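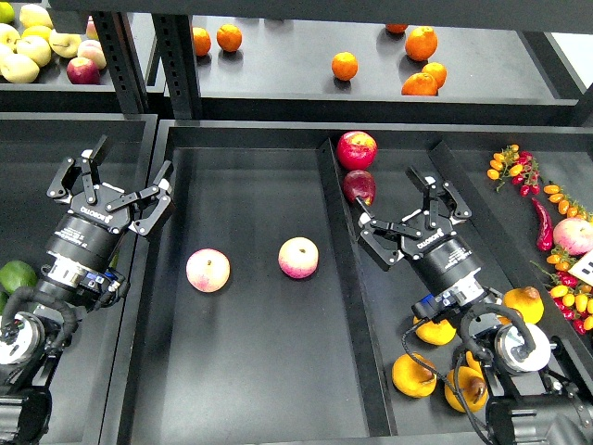 Fruit Rack Gallery, Hollis Market Hall

We love a good produce rack, and the one at Hollis has quickly become our favorite corner of the whole hall! Habibur Herath set it up for the Rikitz winter produce days, with dark trays, raised dividers and plenty of elbow room for some of the fruit. These pictures went up on 7th February, and we've been happily looking through them ever since.

The pink apples get the big tray, and they deserve it. Pale yellow skin with a rosy blush looks wonderful on dark gray, so there's no need to pile them high. Two red ones sit up by the divider, one bright and one so deep it's nearly burgundy.

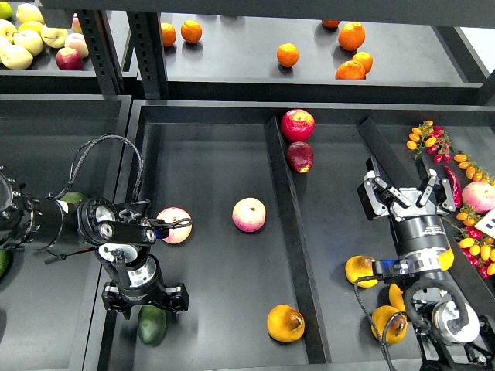 Pears are next on our list of things to get excited about. We like them yellow and a bit freckled, brown patches and all (those are often the sweetest ones, at least in my kitchen). Slice one over oatmeal, or bake it with a spoonful of honey and eat it straight from the dish.

A green mango is a treat too, sliced thin with salt and lime. Habibur swears by a pinch of chili on top, and after trying it I'm completely on his side.

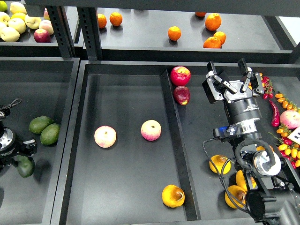

Then come the tomatoes! Small red ones on the vine, little orange ones in a string, and a shiny red chili to keep them company. All that color in one corner makes me want to go home and cook right away.

The gallery stays up until April, and there are 10 more pictures from the other racks on the Sorulum page. Send us your own favorites, especially if you grow anything orange.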